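## How a lens bends light

Light travels in straight lines until it meets a new material. Glass slows it down. If the glass is curved, the light also changes direction, and this bending is called refraction.

A lens that is thicker in the middle brings light together at one point. The distance from the lens to that point, for light from far away, is the focal length. A short one, such as 16 mm, gives a wide view. A long one, such as 118 mm, makes distant things look larger.

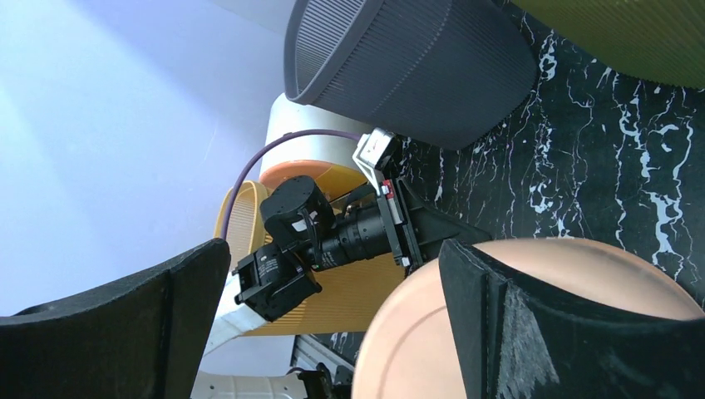 Your eye has a lens too. Small muscles change its shape when you look from a book to a window.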